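Stories > Chemistry > Materials

11/08/2024
By Elsa Tangen

When Ritu Bajpai was a graduate student, she kept a shelf of what she called her disappointments. They were small glass vials, each with a bit of powder in it, and each one stood for a few weeks of work on a porous crystal that had fallen apart the moment it met ordinary damp air. "I was very fond of them," she says, laughing, when we sit down in the kitchen on the second floor of the Grovholm laboratory. "You get attached! Some of them were a beautiful yellow before they collapsed."

Bajpai leads a small group that makes zinc-based framework materials, the sort of crystals that are mostly empty space on the inside and can soak up gases the way a sponge soaks up dishwater. Plenty of people make them. Her interest is in a stubborn old problem, which is that so many of the best ones can't stand water. Give them a humid afternoon and the bonds between the metal and the organic links start to let go, and what you have left is an expensive pinch of dust.

Her group's newest material, which they call Lemport after the street where she used to rent a room, holds together much longer. In their tests it went through 30 cycles of wetting and drying and kept its structure, and it did so without the fluorine-heavy coatings that other groups have leaned on.

"I should say right away that it isn't a miracle," she says, pouring us both more coffee. "It holds less carbon dioxide than we'd like. But it's still a crystal at the end of the month, and for me that was a very emotional thing to see on the screen."

The idea came out of a long conversation with Kerstin Løken, a crystallographer who had been looking at the group's old data (including, I'm told, a few of the disappointments). Løken noticed that the crystals tended to fail from the corners inward, where the links had the most room to twist. She suggested a bulkier link, with a side group that would lean over the metal like an umbrella.

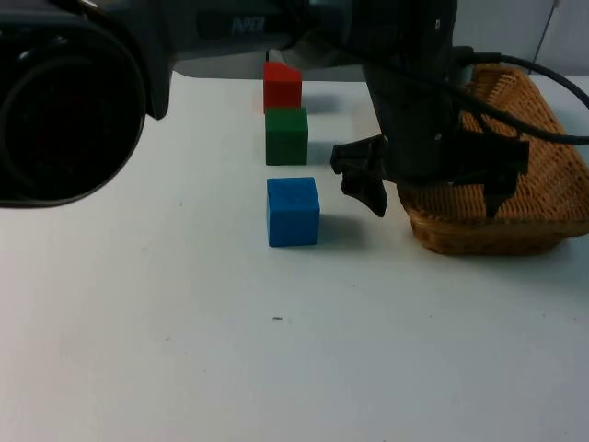 "Kerstin drew it on the back of a seminar program," Bajpai says. "I told her it would never fit. I was quite sure of myself, and I went on being sure for most of September."

It did fit, though it took some coaxing. The first 15 attempts gave a sticky gel that wouldn't filter. Then Hammad Gondal, a doctoral student who had joined the group that summer, tried warming the mixture far more slowly than the recipe called for, and left it alone for 21 hours. He tells me he had meant to stop it sooner but had fallen asleep on his sister's couch.

"I came in expecting more gel," Gondal says when he joins us, still in his coat. "There were crystals all over the bottom of the flask, tiny flat ones. I stood there for a while, and then I called Ritu, and she asked me if I was certain it was the right flask."

He was certain, and a repeat the following week gave the same thing. Since then he has made the material often enough to be a little bored with it, he admits, although he still likes the moment when the liquid turns cloudy.

What comes next is less romantic. A few grams of powder is fine for a paper, but a filter needs kilograms, and the powder has to be pressed into pellets without crushing all those careful little holes. Sverre Bråten, an engineer at the filter company Barent, has been helping with that part. His early pellets lost a good deal of their surface area, and the present ones, made with a gentler press and a different binder, still come out at 700 square meters per gram. He'd like more.

"Ritu's people think in flasks and I think in drums," Bråten tells me over the phone. "We have had some long talks about solvent. I don't want to buy a truckload of it, and she doesn't want to hear me say so."

Bajpai hears about this remark with good humor. They are trying the synthesis in a mix of water and ethanol now — water, of all things — and the first batches are drying downstairs. She won't tell me how they look. She does take me past her office on the way out, though, and the shelf is there above the radiator, with the vials lined up in front of a row of binders, and a couple of them are still faintly yellow.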